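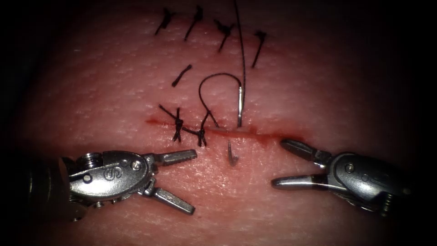
Arkport, October 19, 2019

Support ticket: Suturing station, autonomous mode
Product: Trisen task controller
Reported by: Pallcombe skills laboratory
Assigned to: Thodoris Tsakiris, Hellström Applications Support
Priority: Normal
Status: Open, awaiting customer log files

Summary of request

The customer reports that the autonomous routine stops partway through a row of interrupted sutures on the synthetic skin pad. The routine enters a hold state while the needle is in the pad and both instruments have released. The operator must then finish the stitch by teleoperation. The customer also asks whether the same controller can be considered for mending and upholstery work in its textile shop, and whether a machine can be expected to do such work without supervision at this time.

Condition at hold

Two knots are complete on the incision. The third stitch has been placed: the curved needle stands nearly upright above the incision and its point has come out below it. Both sets of jaws are open and neither instrument holds the needle or the thread. A loop of thread rises near the second knot and comes down toward the needle. The upper row of stitches is from an earlier exercise and is not part of this report.

Log of actions

Entry 1. Customer restarted the controller from the hold state. The routine resumed, searched for the needle tip and returned to hold. Error text: "Grasp target not confirmed."

Entry 2. Support requested the run history. Customer supplied a summary of 57 attempted stitches. Most holds occurred at the handover, when one instrument has let go of the needle and the other has yet to take it. No holds were recorded during knot tying.

Entry 3. Support asked the customer to run the handover on a fresh pad with no thread attached to the needle. The routine completed every handover in the test.

Entry 4. Thread was attached again and the test repeated. The hold returned. Support considers it likely that the thread loop interferes with detection of the needle. Instrument calibration was checked by the customer and is within limits.

Entry 5. Customer was advised to raise the confirmation timeout from 3 seconds to 4 and to enable the slack removal step before each handover. Customer reports fewer holds. The fault is not cleared.

Response to the question on mending work

Support does not recommend the purchase of a controller for unattended mending. The pad is fixed, its surface is known to the system, and the lighting does not change during a run. A torn shirt or a seat cover offers none of these conditions. Fabric shifts when it is pulled, and the present software has no means of holding it flat.

Supervised use may be considered. The customer should plan for an operator at the console for the full length of each run.

Outstanding items

Customer to send full log files from the two most recent holds, including the camera calibration record.
Support to confirm whether the slack removal step may be used with shorter thread.
Next review is scheduled for December. The station may remain in use for teleoperated training until then. Autonomous mode should be run only with an operator present.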